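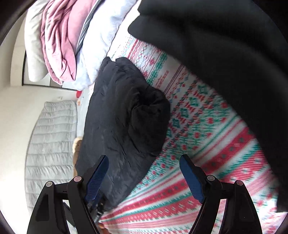 By Diệp

Wheelchair users in Etcombe have a repair shop of their own again! The Rarnusdale Mobility Workshop opened its second branch in April, in the old shoe store next to the bus station, and the first weeks have been wonderfully busy. Staff took in 76 chairs before the month was out, most of them for worn tires, loose brakes or tired front casters.

Until now, anyone with a flat had to book a ride to Rarnusdale and often leave the chair there for 3 days. Small jobs at the new branch are done while you wait, and there are 8 loaner chairs for people whose repairs take longer. Loaners are free, although you do need to reserve one by phone.

The shop also carries cushions, armrest pads and the Nirari line of clip-on bags, which regulars in Rarnusdale have been asking for all winter. The bags come in two sizes - the larger one fits a folded raincoat and a water bottle with room to spare.

A neighborhood bake sale raised $1,510 toward a lower service counter, and it is already in place. It makes such a difference to be able to roll right up and talk face to face!

Doors open at 9 a.m. and the last walk-in repair is taken at 4 p.m. Parking is behind the building, with a ramp up to the side entrance.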